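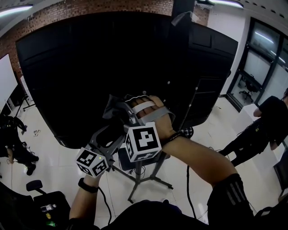 Section 3: Setting Up Walking Alerts

The Skullow personal alarm can tell a contact when you leave on foot and when you get where you're going. It can't make a street safer. The Zalance app will show you a colored "comfort score" for your block, and we suggest you treat that score as gossip. It comes from user ratings, and a block with two ratings gets a color just like a block with 3000.

1. Charge the alarm until the light stops blinking.

2. Open Zalance and choose Add Alarm. Hold the side button down for three seconds.

3. Enter at least one contact who picks up the phone at night. The app accepts any number, including one that's been disconnected, and it won't warn you.

4. Choose Walks, then New Walk. Type in your start and end points. Don't accept the "safer route" without looking at it. On the Kemeys Avenue test walk, it sent us behind a closed shopping plaza.

5. Set your check-in time. The default is 2 minutes past your expected arrival, and that is too short for anyone who stops at a crosswalk. Pick something longer or your contact will learn to ignore the messages.

6. Press Test. Call your contact and ask if the message came through. "Sent" on your screen means it left your phone and nothing more.

Note: The Zekia plan adds what the sales page calls live monitoring. Read the terms before paying. Monitoring stops whenever your phone loses its signal, and you may not get a refund for those hours.

CAUTION: The alarm does not call 911. If you are in danger, call 911 yourself or get to a place with people in it.

CAUTION: The siren is loud. Keep it away from your ears during testing.

If the test message doesn't arrive, delete the contact, enter it again, and repeat step 6. If it fails a second time, see Section 4.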